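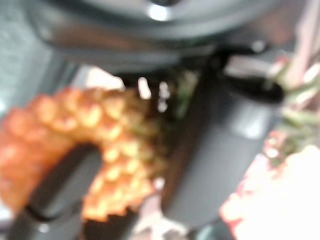 *Pineapple between the gripper fingers, seen from the wrist camera.*

The **Clatville Fruit Table** is a student robotics project and yearly contest run by the Caltunine club in Clatville. Teams teach a robot to pick up groceries from a table and put them where they were asked to go. It began as a weekend challenge set by Wilson Montoya and has grown into one of the liveliest events on the club's calendar, with 11 teams in the most recent round!

## Task

Each team gets 30 minutes at the table. Objects are named one at a time by a judge, and the robot has to find, grasp and move each one without knocking over its neighbors. The pineapple is the star. It is heavy at one end, bumpy all over and topped with leaves that love to get in the way, so a grasp that works beautifully on a bottle can fail on it completely. Students practice the approach again and again, watching the wrist view as the fingers come down.
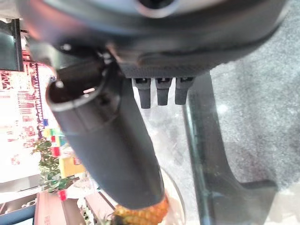
## Table and scoring

The glass top is a favorite talking point among past entrants. Its dark base shows straight through, and so does the carpet, which makes depth hard to judge (Fatemeh Ghorbani's team spent most of a September on this one problem). The usual layout puts bottles together near one edge, with a round bowl and the pineapple given more room.
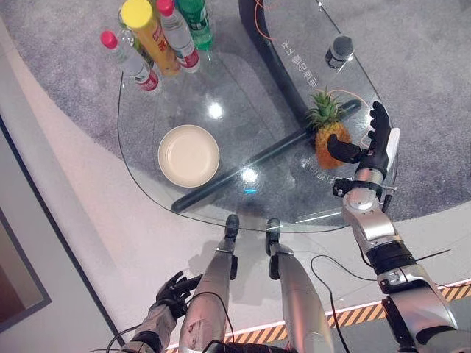 Points are awarded for clean grasps, with a bonus for setting the fruit down upright. The top score is 334, set by Ludivine Texier and Tarcísio Caldeira with a two-handed method they called Vutura. Their notes are still passed around to new members, coffee stains and all.

## See also

- Deschamps Cup
- Caltunine beginner class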